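Furniture reuse workshop to stay open after lease is renewed

The Vishwakarma furniture workshop will stay in its present building for at least another five years, after its landlord agreed to renew the lease at the same rent.

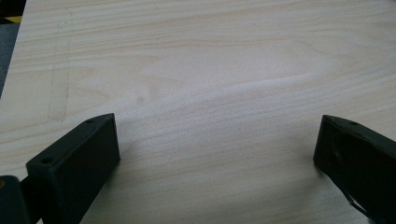 Pale wood with a rippling grain.

The workshop takes in unwanted tables, desks, shelves and chairs, repairs them and sells them at low prices to households in the area. Its old lease was due to run out in April, and the search for other premises had been going on since last summer.

Kuldeep Uniyal, who manages the workshop, said two other sites had been looked at. One had no ground-floor access and the other would have cost nearly twice as much to heat.

"We'd started packing up the timber store," he said. "Now it all has to come out again, but I don't mind that."

The building belongs to Drernex, a property firm which also lets the units on either side. Under the new agreement the workshop will take over the small yard at the back, where deliveries can be unloaded off the road. Drernex will replace the roof over the finishing room, and work on that is expected to take around 3 weeks. Sales will carry on in the front of the building while it is done.

Figures given out with the announcement show that 3,953 items have been sold since the workshop opened. Last year it sold 272 tables, more than in any year before. Wardrobes were the slowest to go, and the workshop has stopped accepting the largest ones unless they can be taken apart.

Evening classes in basic repair will start again once the roof is finished. They cover regluing loose joints, filling scratches, sanding and oiling. Jyoti Jaiswal, who teaches them, said the sanding session was usually the first to fill up.

"People bring in a table top that's gone dull and want to know if it's worth saving," she said. "Most of the time it is - you just have to go with the grain and not rush it."

Places on the classes are free for anyone receiving benefits. Others pay a small charge towards materials. Bookings can be made at the front desk.

The workshop is also asking for hand tools in working order, mainly clamps, planes and chisels. Power tools cannot be accepted. Anyone with larger pieces of furniture to give should ring first to arrange collection, as the van will be off the road for part of the roof work.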